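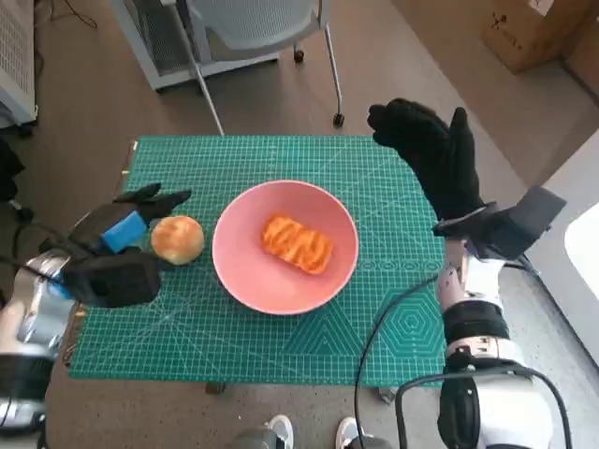
Learning from demonstration begins with a decision about what the policy receives as input. In this part of the course we use only the view from the head and the joint positions of both arms and hands. For the task "put the bread in the bowl", the policy must learn which hand should move. When the bun lies to the left of the pink bowl and the left hand is already beside it, the right hand has to stay raised and do nothing useful. This waiting is also part of the demonstration, and the policy will copy it, so please do not cut it out of your data.

## 3.2 Action chunks

A simple policy predicts one action for each observation. Small errors then add up, and after a short time the hand is in a position which was never in the training data. With chunking, the policy predicts the next *k* actions together and the robot carries out several of them before it looks again.

- Small *k*: quick reaction, but the motion can shake.
- Large *k*: smooth motion, but a slow answer if the bread rolls or slips.

In the exercise you will compare *k* = 7 and *k* = 18. Keep the number of training steps at 1000 for both, otherwise the comparison is not fair. Use seed 3683, so that we can check your curves against ours.

## 3.3 What the loss does not tell you

The validation loss compares predicted joint positions with recorded ones. It gives the same weight to a centimetre of error in free air and a centimetre of error at the moment of the grasp. For a round bun with a soft surface, the second error decides the result. Two policies can therefore have nearly equal loss and very different success on the robot. Hiwot Jemal had this problem in her project in January, and her plots are in the shared folder under `calley`.

Please report both numbers, and write down what you count as success. Is a bun which touches the rim and falls inside a success? Choose before you run the trials.

**Exercise 3.** Work in pairs. Submit one page and your two loss curves to Fasil Kahsay by 8 July 2019. Questions about the training code go to Dela Agyeman.

Reading for next time: section 4 of these notes, until the part on temporal averaging.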